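How does a school buy a robot?

A robot is not bought like a toy. The grown-ups of the Skarbridge school began with a question: what work will it do? They chose a small job, to put plates into a rack.

Then they made a list. The robot arm is the biggest cost, but a gripper (the robot's hand) must also be paid for. You need a strong table, a rack and some plates - and a little money kept for repairs. Spare parts for 2 years went on the list too.

After this they asked two shops, Besnard and Olivon, for a price. Besnard was cheaper, but the delivery was 10 weeks. Olivon could deliver in four, before July, so the school paid a bit more.

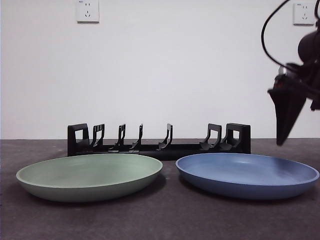
The gripper, two plates and the black rack.

Try it yourself! Choose one job at home for a robot. Write down every thing it would need, also the small things like cables. Which one do you think costs the most?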